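How to Build a Loose Parts Corner at Your Neighborhood Park

By Vlasta Omerović

If your local park has a swing set, a slide and a patch of grass that kids run across on their way to somewhere else, you already have room for loose parts play! Loose parts are things children can carry, stack, roll and fill: logs, planks, buckets, short lengths of pipe, pots and pans. We set one up at Mernham last spring and I still get a kick out of seeing what turns up in the middle of it (a pirate ship one afternoon, a very serious car wash the next).

What you'll need
Permission from whoever owns the park
A flat area, ideally with some shade
Wood chips or grass underfoot
A lockable shed or deck box
Storage bins with handles
A box of parts to start with

Step 1. Get the okay in writing
Call your parks department before you collect a single log. Ask who inspects the playground and whether they want to look over the parts as well. Ours did, and the inspector had great suggestions about plank lengths. Ask about insurance during the same call.

Step 2. Pick your spot
Stay well clear of the swings and the bottom of the slide. Kids will be walking backward with armfuls of stuff, so give them space! At Mernham we used the strip between the sandbox and the fence. At the Stonbridge park the corner went under a big maple, and it's lovely in July, but plan on sweeping a lot of leaves.

Step 3. Gather your parts
Start small. We opened with 17 pieces and added more once we knew what got used. Tree crews are often happy to drop off log rounds, and hardware stores have offcuts. Sand every cut edge, pull every nail, and skip anything that has been painted with who knows what. Nothing small enough to swallow, and no long ropes.

Step 4. Sort it for carrying
Keep the weight down so that kids can help put things away (they love this part, at least for the first ten minutes). Two children should be able to lift a full bin between them. Smooth rims and molded handles are kinder to little hands than thin wire ones. I put heavy pieces like log rounds straight on the shed floor and save the bins for pots, pipes and fabric.

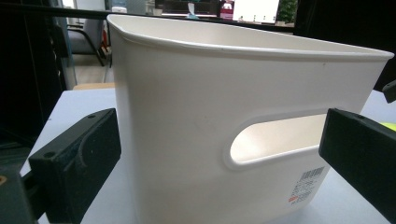
Step 5. Open it up and step back
Pick a two-hour session and have 4 adults on hand for the first few. Then let the kids get on with it! Try not to suggest projects. If someone asks what a thing is for, ask them what they think.

Step 6. Check and swap
Before each session, look for splinters, cracks and rust, and toss what fails. Every March we empty the whole shed, hose everything down and trade some pieces with the Stonbridge group so both parks get something new.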